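Bonov 互助社区 > 桌面机器人 > 缝合与精细操作

Trostby 双臂缝合套件值不值得买？Doolan 的打结模块要不要一起上？

半杯豆浆 发表于 十月

各位好，第一次在这个版发帖，之前一直在隔壁机械臂入门版潜水。

先交代情况。我在一个技能培训室干活，平时给学员准备缝合练习的台子，手工的那种，持针器、镊子、线，一人一套。今年想加一个机器人辅助的台位，让学员体验一下隔着操作手柄缝东西是什么感觉，顺便看看自动打结这块现在做到什么程度了。选来选去看上了 Trostby 的双臂缝合套件，两条细臂，器械头可以换，腕上带小相机，听起来挺全的。销售那边还推荐我搭一个 Doolan 的打结模块，说装上之后机器自己能把外科结打完，人只要看着就行（我一听“只要看着就行”就警觉了）。

我想问的主要是这么几件事：

套件到手以后，多久能让一个没碰过机器人的人缝出能看的东西？

器械头耐不耐用？我看官网上夹持面有纹路，细线夹久了会不会毛？

Doolan 那个模块到底能不能用，还是演示视频里才好看？

另外租和买我也在纠结，本地有家走 Ellex 租赁计划的，每月的钱不算多，但加在一起一年下来也挺心疼。预算是有的，就是批一次很麻烦，买错了短期内没机会再来一遍。

用过的朋友随便说说，好的坏的都想听，谢谢啦！

（补充一下：不做临床，就是练习和教学，所以别跟我讲注册证的事，我知道它是训练用途。）

线头收集者 的回答

这个我有发言权，套件在我们这儿用了11周了，差不多每个工作日都开机，我来写长一点，你慢慢看，不想看长的直接翻到讲 Doolan 那段。

先说整体印象：我喜欢它！手感比我预期的好太多了。操作手柄的阻尼可以调，刚到手那天我把阻尼开得很低，觉得自己特别灵活，结果第一针就把线扯脱了，后来老老实实调回中间偏高的位置，手一下子就稳了。你们要是给新手用，建议直接从高阻尼开始，等他们嫌沉了再往下放。

安装没什么好说的，两条臂各自锁在底板上，走线从后面绕，别从中间穿，中间穿的话左臂往里收的时候会蹭到。标定跟着向导走就行，它会让你把两个器械头互相靠一下，靠上去的时候屏幕上那个圈变绿才算过。我第一次没等它变绿就点了下一步，后面整整一个下午都在怀疑人生，两个头老是差那么一点点碰不到，重新标了一遍就好了。

然后是器械。我们用的是一把深色的抓钳配一把银色金属的持针器，持针器的夹持面是网格滚花的，你问的毛线问题就在这儿。滚花夹针是真的牢，针不会转，夹线就要小心了，尤其是你反复夹同一段，线会起毛，尾巴会散开。我现在的习惯是线只夹快要剪掉的那一截，需要留在组织上的那段尽量用抓钳去带。这个习惯手工缝合的老师也会教，只不过手工的时候你指尖能感觉到力，隔着机器感觉弱很多，得靠眼睛看线绷没绷紧。

打结我是一个一个练出来的，先在切口的一头打，打完再往下走。线用黑色的，颜色深，在浅色的组织上好认，换浅色线试过一次，腕部相机里看得我眼睛疼。

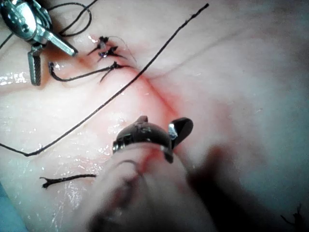
基础包和全套包差在哪里？

全套包多一条备用臂线缆、一组备用器械头和延长到两年的上门标定，机械臂本体和软件跟基础包一模一样。

我们当时买的基础包，后来单独补的器械头，算下来比直接买全套还贵一点，有点后悔。所以如果你那边学员多、头用得狠，我会劝你一步到位。要是只有两三个人轮着用，基础包够了，备用线缆我到现在都没碰到过需要换的时候。

说到学习曲线。我们给每个新人排的是30分钟一节，再长手会酸，眼睛也会累，后半段的针脚肉眼可见地变丑。第一节只做一件事，拿抓钳把一截线从左边递到右边的持针器上，再递回来。听着很傻，但这一步不过关后面全是白搭。第二节开始进针出针，不打结。第三节才碰结。悟性好的第三节末尾就能打出一个像样的，慢的要多两三节，都正常，别催。我有一个很笃定的经验：玩过很多游戏的人上手快，但是容易急，急了就拉线，一拉就豁；做惯手工缝合的人头两节特别难受，老觉得机器跟不上自己，过了那个劲儿反而是缝得最漂亮的。

腕部相机我单独讲一下，很多人忽略它。它离器械头特别近，所以你看到的东西放得很大，近处的杆子和头经常把大半个画面占掉，远一点的就糊了。刚开始会觉得碍事，恨不得把它关掉只看顶上的总览。我劝你别关！绕线的时候总览根本看不出线到底是从杆子前面走还是后面走，腕部这个一眼就知道。我的用法是进针看总览，绕线和收结看腕部，快捷键切换设在左脚踏板上，切着切着就成本能了。

好，Doolan 打结模块。我们是试用版加后来订阅，到现在我的评价是：能用，有条件地能用。它管的是从线绕上器械到收紧这一段，进针还是得你来。条件好的时候，线尾留得够长，周围没有乱七八糟的旧线头，光打得均匀，它打出来的结比我们一半的学员都整齐。条件不好就很考验脾气了。最常见的毛病是绕线那一步，线在杆子上绕了，松松地搭着，另一个头伸过去抓线尾，那一头的金属圈顶在黑杆子底下，线头就窝在那个接触的地方出不来。
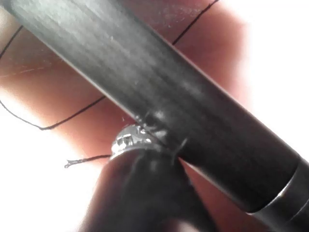
这种时候模块会停下来，弹一个提示让你选“重试”还是“交还手动”。我的建议是一律选交还手动，自己把两个头慢慢分开，看清楚线往哪边走，再决定要不要继续。选重试的话它会按原来的路线再来一遍，线绕得更多，最后你还是要手动拆，还更难拆。这个建议我跟 Doolan 的客服提过，他们回得挺快，说会考虑把默认选项换一下，目前的版本里默认还是重试，你装好以后去设置第二页自己改。

还有一点，模块里有个“线尾长度检测”，出厂是关着的，打开！打开以后线尾太短它压根不会开始，省掉一大堆麻烦。我也不明白为什么默认关。

日志功能我挺喜欢。每次打结它都会存一条记录，从绕线开始到收紧，卡在哪一步都写得清清楚楚。我上个月把我们的记录翻了一遍，自动模式一共起了202次，其中118次没人插手一路走完，剩下的有停下来交还的，也有我们自己看着不对提前按停的。你看这个数字就知道，“人只要看着就行”这话听听算了，人得看着，手还得放在柄上。但作为教学演示我觉得挺好，学员能看到标准的绕法，也能看到机器是怎么卡住的，卡住的那些反而讨论得最热烈。

毛病我也列几个，免得你觉得我是托。

右臂的风扇声音偏大，安静的教室里很明显，开久了我会戴耳塞。

软件升级以后脚踏板的设置会被清空，每次都要重设，烦死了。

器械头根部那圈金属环附近容易积东西，擦的时候别用粗的布，会留毛，我用无尘棉签沿着环转一圈。

保护罩特别难扣，两个角总有一个翘着。

说明书中文版翻得一言难尽，“收结”翻成了“结账”，我们现在办公室里打完结都喊结账了哈哈。

总的来说我会再买一次，买全套包，Doolan 先订月付，用顺了再转年付。有具体参数想问的可以在下面接着问，我周日晚上一般会上来看。

路过的扳手 的回答

楼上写得很细了，我补一下租赁那边，因为我就是走 Ellex 计划租的。

租的好处是器械头磨坏了直接寄回去换，不用自己掏钱，这点对新手多的地方很香，新手夹坏头的速度你想象不到。坏处是寄回去到收到新的，中间台子是停的，所以一定要在合同里写明先发后收，我第一次没写，傻等。

另一个坑：租来的机器软件版本是锁住的，Doolan 的新功能要等 Ellex 那边测完才推给你，比买断的用户晚好一阵。你要是冲着自动打结去的，租赁会让你很难受。要是主要给人练手动操作，租挺合适的，先租一个短期的，用得多再转买断，押金可以抵一部分。

器械头耐用性我说句不一样的。我觉得滚花那款没有楼上讲的那么伤线，我们这儿毛线主要是线本身便宜，换了好一点的线情况好很多。不过楼上说的只夹要剪掉的那一截，这个习惯绝对没错，我们也这么教。

再就是位置，台子别靠窗。下午太阳斜进来，组织表面湿的地方一反光，腕部相机里一片白，线全看不见了。我们后来挪到了里面的墙边，加了一盏带柔光罩的灯，世界清净了。灯从侧上方打，别从正上方打，正上方的话器械的影子刚好压在你要下针的地方。

咸鱼要翻面 的回答

没用过 Trostby，用过别家的，感觉都差不多吧，手稳的人用什么都行。贵，能蹭别人的先蹭两次再说。

半杯豆浆 的追加回复

哇，没想到有这么长的回答，太感谢了！两位说的我都抄下来了，尤其是“交还手动”和“线尾长度检测”这两条，销售一个字都没提过。

跟你们汇报一下我现在的想法：练手动为主，所以倾向于先跟 Ellex 谈一个短租，把先发后收写进去，同时让那边确认一下锁的是哪个 Doolan 版本。如果版本太旧我就咬咬牙买全套包。台位本来打算放窗边的，现在改了，已经量过里面那面墙，放得下，就是插座少了点，要拉个线槽。

顺便再问一句线头收集者，你们收尾的时候，剪下来的碎线是每打一个结就清一次，还是一整条缝完再清？我怕学员嫌麻烦。

线头收集者 回复 半杯豆浆

手动练习的话缝完再清就行，散着几截不碍事。开自动之前一定要清，短线头留在切口旁边，模块有时候会把它认成要抓的线尾，然后很认真地去抓一截没用的。我们是拿镊子手工夹走，比用机械臂去夹快多了。

线槽记得留宽一点，后面那捆线比你想的粗，转弯的地方别硬折。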